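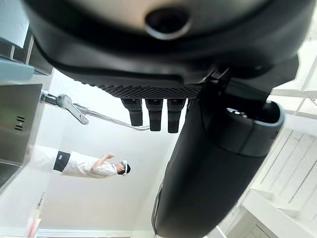
August · by the Zetura workshop team

The Ominitz is our flat-packed emergency shelter, and we're really pleased with how the second version has come out! It goes up with 2 people and a mallet, the plans are free to download, and you can cut every panel on an ordinary bench saw. We've been fussing over fittings all summer (what grips, what slips, what you can find by touch in the dark), and a strip with a fine grid of small raised dots or perforations like the one along the lower edge of that black housing is very much the sort of surface we want on the door pull. The first ones were smooth and people hated them in gloves.

Each kit packs down to a stack you can slide into a small van. Inside are the wall and roof panels, the Sani floor sheet, a roll of Trodon seam tape and a bag of pegs. The 3 door positions are marked on the panels, so pick whichever faces away from the wind. Guy lines are extra, and do get them if you're near the coast.

We've sent out 451 kits so far, and almost 1000 people have downloaded the cutting plans, which is brilliant. If you build one from local board, please send us your notes on how the joints held up and we'll add them to the next set of drawings. Replacement panels can be ordered singly.

37 shares · 12 comments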